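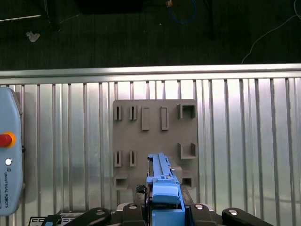
A holder board is a flat plate, usually fixed upright, with raised sockets that keep parts in known positions. It is used in workshops, training rooms and small assembly cells where the same parts are put away and taken out many times a day.

Layout

Boards vary widely in pattern. Some mix several kinds of holder, such as narrow vertical slots, open square boxes, flat tabs and L-shaped brackets that form a corner pocket. These may be set out in rows, with the larger holders towards the edges. A mixed board takes parts of different shapes, though each part may fit only one place on it.

Other boards have a single row of holders. A long part with a narrow end is pushed into the opening end first, and the wider end stays outside where it can be gripped. Ridges along the narrow end are common and help to line the part up with the slot.
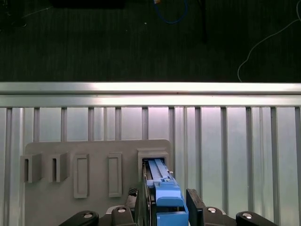
Mounting

Most boards stand at 90 degrees to the bench. The Skaltmont pattern, sold by Siltelent, is 34 cm wide and has fixing holes at the back. The Numura pattern hangs from a rail and can be moved sideways — a useful feature where several boards share one bench. Matt grey is the usual colour, as it shows up coloured parts well and gives little glare.

Use and care

Parts should go in straight. A part that is forced at an angle can wear the mouth of the holder, and a worn holder lets the part lean. The Forsyth workshop manual advises checking the fit after every 794 insertions and replacing any holder that no longer grips. Dust can be brushed out of the slots with a dry brush.

See also

Shadow board
Tool rack
Jig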